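About Coltorden

Coltorden supplies water treatment and pumping equipment to food processors, laundries, nurseries and small municipal networks. The company was founded in 2000 by Benito Prieto and Inmaculada Carretero, who had both worked in borehole maintenance. The first contracts were for replacement pumps on farm wells. Softening and filtration were added later, when the same customers began asking for treated water on the same invoice.

Design, assembly and testing are carried out at the Tommont works. The building has a pipe shop, a tank store, a wet test bay and a small laboratory for hardness, turbidity and chlorine. There are 51 permanent staff. The works is open from Monday to Friday, and the spares counter closes at 16:30.

Our standard range is sold under the Gemivach name. It covers duplex softeners, multimedia filters, carbon filters and packaged booster sets. Pipework is supplied in stainless steel or PVC-U depending on duty. Flow rates above the standard range are quoted individually, and a raw water analysis not more than six months old is needed before we can size the plant. If you do not have one, the laboratory can send a sampling kit.

3 shares

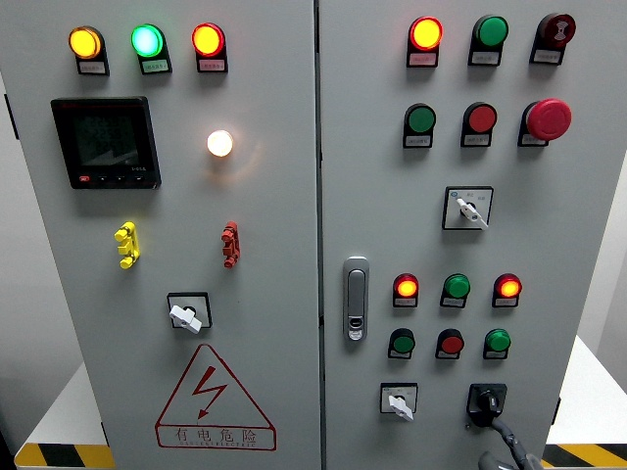 Control cabinet doors with pilot lamps, push buttons and a digital panel meter.

Service work is run by Florante Marquez. Contract customers receive two visits a year, one of them normally in November, before the winter shutdowns. A visit includes a resin check, valve head inspection, brine draw test and a written report. Media is changed on condition and not by date. We hold spares for every Gemivach unit built, including the early models with the cast valve body, and we will service other makers' softeners where parts can still be bought.

Nerea Goicoechea heads the laboratory. Routine samples received before noon are reported the next working day. Microbiology is sent to an outside laboratory and takes longer.

In addition to the standard range we build plant for Soler, who fit it to their own laundry lines. About 200 of these units are in use. Enquiries concerning them should go to Soler in the first instance, quoting the serial number on the tank collar.

Purchasing and accounts are handled by Inmaculada Marín. Please mark letters with the full surname, as there are two Inmaculadas in the same office.

0 comments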